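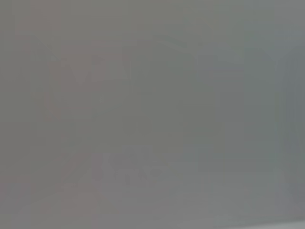
The Primville Servants' Registry, part two: the ledgers

In the last post I covered how the registry came to be set up and who paid for the house on Katayama Street. This one deals with the paperwork. I have been through both surviving ledgers and most of the loose correspondence, and I want to set down how the records work before I start quoting figures from them, as I have already received one email disputing a figure I haven't published yet.

The registry was a placement office for young women looking for domestic work. It also ran a lodging house, where a girl between situations could stay for a small weekly charge. The two functions were kept in separate books. The placement ledger has 2634 numbered entries. The lodging ledger has 1366. Earlier writers on the town have added these together and reported 4000 women helped, and the total has been repeated on at least two plaques. It is wrong. A girl who stayed in the house and was then placed from it appears in both books, and a girl who left a situation and came back has a new number each time.

How an entry was made

Each line in the placement ledger has seven columns: number, name, age, place of birth, last employer, new employer, and remarks. The first six were filled in by the clerk on the day. The remarks column was filled in later, often in a different ink, and in some stretches it is blank for pages. I would not draw any conclusion from a blank. The clerk changed four times and two of them seem to have ignored the column altogether.

Ages are unreliable below sixteen. The registry's own rules set sixteen as the lower limit for placement outside the town, and there is a suspicious pile of sixteen-year-olds. Where I have been able to check a name against baptism records, the ledger age is sometimes a year or two too high. Whether the girl or the clerk supplied the extra year can't be recovered.

Place of birth was written by ear. Vevska, which supplied a steady number of girls in the early years, is spelled five ways. Grisano is spelled correctly every time, possibly because the second clerk had family there. If you are searching for a relative, search on the employer first and the name last.

Counting people instead of lines

To get from entries to women I made a card for every line and sorted them by first name, then by birthplace, then by age adjusted for the date. I treated two cards as the same person if three of the following agreed: full name, birthplace, birth year within two years, and a chain of employers (that is, the new employer on one card being the last employer on the next). The chain is the strongest evidence by a wide margin. Common names with no chain were left apart, so my count will run high.

I tested the method on a sample of 100 cards and then gave the same cards, shuffled, to Aoi Nakajima, who has indexed far more parish material than I have. We disagreed on 11. Most of those were sisters. I had merged them where the clerk had written only an initial, and she had kept them apart on handwriting in the signature book, a source I had not thought to use. I am now going back through the initials with the signature book open. It is slow, and I am not going to give a total until it is finished.

The lodging ledger

This is the thinner record in every sense. It gives name, date in, date out, and amount paid. Nothing is said about why a girl came or where she went. What it does show well is the pattern through the year. Arrivals rise in May and again in November, at the end of the half-year hiring terms, and the house is at its emptiest in July. Stays are short. A week is typical and anything over a month is unusual enough that the matron had to write to the board for permission. Fourteen of those letters survive.

The letters are the only place where the matron's own voice comes through. They are brief. She asks for an extension, names the girl, gives the reason in one line, and signs. The reasons are mostly illness, or an employer who had delayed a start date. In one case she asks for three extra weeks for a girl whose trunk had gone to the wrong town, on the grounds that no household would take her without a change of clothes. The board agreed to two.

The amount paid is often less than the printed charge, and there is no note of a discount. The shortfall was made up each quarter from a fund recorded in the minute book as "sundries." I spent longer than I should have looking for a coal bill that would explain it.

Corrections to part one

The house had three floors, not four. I had counted the cellar.

The first matron was a widow when appointed. I had her husband alive and working as a carter, but he was a different man with the same surname two streets away.

The annual tea was held in the church hall until the new kitchen was built, and in the house afterward.

If you have papers from the registry, I would particularly like to see reference letters. The office required one from each departing employer and appears to have returned them to the girls, so any that exist are likely to be in family hands. Scans are fine. Please include the back of the sheet, where the clerk usually wrote the entry number.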